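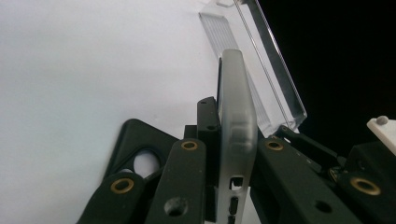 ## 4.3 Recording a hand-guided demonstration: thin parts held on edge

This section applies to the Zanance hand-held gripper with two linkage fingers. It covers phone cases, covers and similar thin-walled parts gripped upright between the finger pads. For parts picked flat from a tray, see 4.2. For demonstrations given by remote control, see 4.5.

Before you begin, complete the pad check in 3.1 and load the task file in Wavdale. Recording without a task file is possible, but the session will be stored as "unassigned" and must be sorted by hand later.

### Procedure

1. Connect the tool and wait for the status line in Wavdale to read READY.
2. Open and close the fingers fully, five times. Watch the pivots at the brass eyelets. If a link hesitates or clicks, stop and go to 7.2.
3. Set the part within reach, long edge vertical. Translucent cases may be used as they are. Do not apply tape or marker to them.
4. Select **New demonstration** and enter the part number.
5. Hold the tool still for two seconds. The start pose is taken from this pause.
6. Approach the part slowly, with the fingers open wider than the part.
7. Close until both pads touch the part, then stop squeezing. A soft case bows inward under very little force, and the recorded finger width will be wrong if it does.
8. Lift straight up by 92 mm. Pause again for two seconds.
9. Carry the part to the target and lower it. Open the fingers fully before moving the tool away.
10. Press **End**. Enter a result of *Good*, *Slipped* or *Discard*.

Repeat steps 5 to 10 for each demonstration. Change the starting position of the part between runs, and include a few approaches from the left.

> **CAUTION:** Keep fingertips clear of the openings in the linkage plates while the fingers are moving. The gap between the arms closes faster than the pads do.

> **CAUTION:** Do not grip across a side cutout or button slot. The wall is weak there and a pad corner can catch in the opening. Grip above the cutouts where the part allows it.

### Notes

**Clear objects in the background.** An acrylic box or lid behind a translucent case produces bright edges that the tracker can mistake for the edge of the part. Runs of this kind are accepted and are useful for training, but tag them *clear background* so they can be weighted separately. Do not mix tagged and untagged runs in one batch.

**Background contrast.** A frosted case is harder to separate from a white surface than from a black one. Record on both.

**Number of runs.** The Sadowski cell was trained on 227 accepted demonstrations for one case model. Results with fewer than that have been uneven. Once a set goes over 305, split it into two files or Wavdale will be slow to open it.

**Discarded runs.** Keep them. Slips are used to set the grip threshold in 5.4.

### If the preview does not match the tool

| Symptom | Action |
|---|---|
| Finger width reads zero with fingers open | Repeat pad check, 3.1 |
| Width drifts during the carry | Tighten pivot screws, 7.2 |
| Start pose missing | Run again with a longer pause at step 5 |
| Part edge jumps in the preview | Move clear objects away or tag the run |

Send files that still fail to Damian Kwiatkowski at Fovudari with the session log attached. Requests for replacement pads go to Jarosław Czerwiński.

Section revised September 8, 2020. Step 8 previously gave no lift height.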